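Gristadau swimmers get their long course back

Sep 26, 2025

The 2000-meter open water swim at Gristadau is on again, and the sign-up list already has 801 names on it! For a race that skipped last season completely, that is a wonderful number, and the mood at the Kedside pool this week has been terrific. People who normally slip out after their laps were standing around in towels talking about buoys.

The course follows the old route along the north shore of the lake, out past the Kedside boathouse and back to the grass beach. Swimmers who remember it will be happy to hear that the awkward turn by the jetty is gone. The new turn is much wider, so the faster groups can come around without climbing over each other (anyone who did the old one will have a story about that).

Gerd Kasten, who set out the course, has been swimming in the lake since he was a boy and still does most of his training there. "I wanted one long stretch where you can settle in and just swim," he said. "You look up, you see the church tower, you put your face down again. It's the best part of the whole lake."

There are 2 start waves this time. The first is for swimmers who expect to finish in under 35 minutes, and the second is for everyone else, including first-timers. Wetsuits are allowed in both. Bright caps are required and will be handed out at check-in, and tow floats are welcome – plenty of regulars use them in training anyway.

The Praker swim club is running free practice evenings at Kedside for anyone who has only ever swum in a pool. Coaches will work on sighting, on breathing to both sides and on staying relaxed in a crowd. The first evening was packed, and it was great to see so many adults who learned to swim late giving it a go. One woman swam her first full lap without stopping and got a cheer from three lanes!

The entry money has gone a long way too. So far 3449 has been raised toward new lane ropes and a second set of steps at the grass beach, where getting out with cold legs has always been a bit of an adventure. The Wunderlich bakery is bringing soup and rolls for the finish area, and there will be hot tea all morning.

Entries stay open until the second wave is full. Bring your confirmation, a warm hat and dry clothes for afterward. Parking at the boathouse is for drop-off only, but the field behind the pool will be open from early morning.
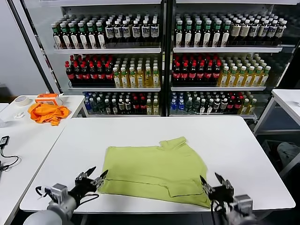 More from the pool

Winter lane times at Kedside start next week. The early session keeps its two slow lanes.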